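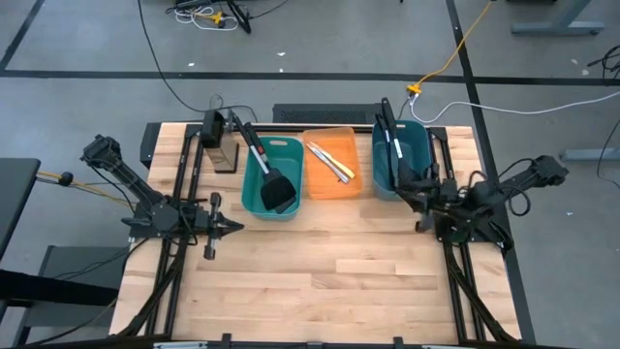

The table, with the kitchen containers along the far edge.

My aunt Marjatta left me her recipe for Eskola bread and 34 letters, all from the same man in Clornham. I read two on the bus and missed my stop!

He never once said he loved her. He wrote about his goats, mostly, and the ferry, and a fence he kept meaning to fix — and then in February he asked if she still had the blue coat. I've got the coat. So I put it on, bought a ticket for the morning ferry and went to ask about the goats.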